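**Progress report, June: household example gathering, Vusa project**

Dear Esther,

Thank you for your patience while we pulled this together, and thank you too for the long phone call last month, which helped all of us more than you might think. I know you like to hear how things are really going before you get to the spreadsheet, so I've put the story first and kept the numbers to the few that matter.

The short version is that we are in good shape. We now hold 2853 accepted examples in the kitchen set, every one of them guided by a person from start to finish, and the learning system is being retrained on them as I write. When we last reported we were still arguing over what should count as an accepted example at all, so it feels like a fair distance to have travelled.

**How the gathering has gone**

Most of the work this period has been done in the simulated kitchen. You'll remember that we had hoped to split our time evenly between the simulator and the real arm in the Grarnis workshop. In the end we leaned on the simulator, partly for cost and partly so that Zawadi could change the layout of a benchtop between one attempt and the next without anybody having to wash up. She has built up a lovely range of counters, wall finishes and odds and ends, and she's very particular about shadows, which I used to tease her about and no longer do. The learning system was picking up on lighting far more than we had guessed, and her fussiness has paid for itself.

The tasks are all small ones of the pick-up-and-put-down sort, involving bowls, utensils and the other bits and pieces you'd find beside a stove. Each attempt begins with a written instruction, and the operator then guides the arm through it by hand controller. Sudheer has taken on most of the operator training, and he has a gentle way of getting people to slow down near the object, where nearly all of our early failures happened.

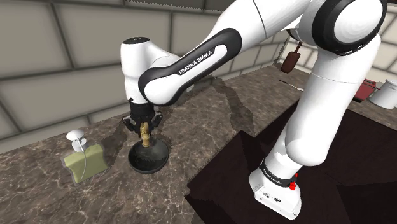

Turned and rounded shapes have given us the most grief. A block is forgiving, since the fingers can close on it a little high or a little low and it mostly stays put, but anything with a bulb at the top and a narrow middle wants to be gripped at just the right height. In our first batch, operators were all choosing their own height, and the system learned a sort of muddled average that suited no one. Muthoni suggested we agree on one preferred grip for each object and write it on a card, and we then threw out the worst of the earlier attempts and gathered them again. It was a dull fortnight, I won't pretend otherwise, but the new examples are much more alike and the early training runs look steadier for it.

We also had a good long think about clutter. It's tempting to clear everything off the counter so that the arm has an easy time of it, but the kitchens this is meant for don't look like that (mine certainly doesn't!). So we leave other items nearby, and we ask operators to steer around them at a natural pace. Attempts where something gets knocked are kept in a separate folder and labelled, as Samah believes they'll be useful later when we want the system to recognise its own mistakes.

**Checking and labelling**

Every example is watched by 2 people before it's accepted. Samah leads this and has rewritten the checking guide so that a new person can be useful by the end of their first day. The wording of instructions took more of her time than either of us expected. One operator's "pot" was another's "container", and we've decided to keep that variety, because people at home will speak that way too, while making sure that nothing is plainly wrong.

**What has been harder**

The storage move to Staltgate ran late, and for a stretch we were saving to local drives and copying everything across on a Friday afternoon. Nothing was lost, but about 60 examples had to be relabelled by hand. The Wynne controllers also arrived later than promised, so two of our operators shared one set for longer than was comfortable. They were very good-humoured about it.

**What comes next**

Our aim for the coming period is a further 1000 accepted examples, this time with a greater share from the real arm, so that we can see how well what is learned in the simulator carries over. Muthoni has drawn up the task list and would welcome your thoughts on it, particularly on whether drawers and cupboard doors should come in now or wait.

We'd also like to ask whether the unspent travel money could be moved across to operator hours. I've put the figures in the attached sheet. If that's awkward, please just say so and we'll manage with what we have.

With warm thanks from all of us,

The Vusa project team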